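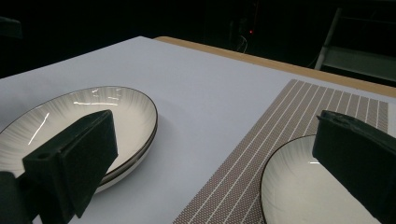 A white plate with a dark rim.

Barbara Zalewska bought the chair in Sukstead because the label said 1768, and she liked to own something older than her country's quarrels. The seller, Mr. Abernathy, would not take less than the price on the card.

"It is walnut," he said. "The legs are honest. The seat is new."

She carried it home on the bus. The driver charged her for 2 passengers and she paid without a word.

In her kitchen the chair looked too proud. Her other chairs were from Zellby, the kind you put together with a small key, grey in colour and light as baskets. She moved them to the wall. Then she sat down in the old one and found that her feet did not touch the floor.
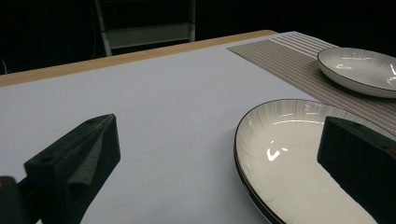 Plates and a striped placemat.

For 15 days she sat in it every evening with her feet hanging like a child's. She wrote letters to her sister in Drindudari and did not mention the chair. On the sixteenth day her neighbour came for soup and sat in it before she could offer another.

"Who was this made for?" he asked. His knees were at the right height. He leaned back and the wood gave a small, dry sound.

"For somebody tall," said Barbara.

He came again the next evening, and she had already put the chair at his side of the table. She took a grey one for herself. In February the back rail became loose, and he brought glue and a clamp in a paper bag and worked at it until the soup was cold. She warmed it up again and gave him the bigger bowl.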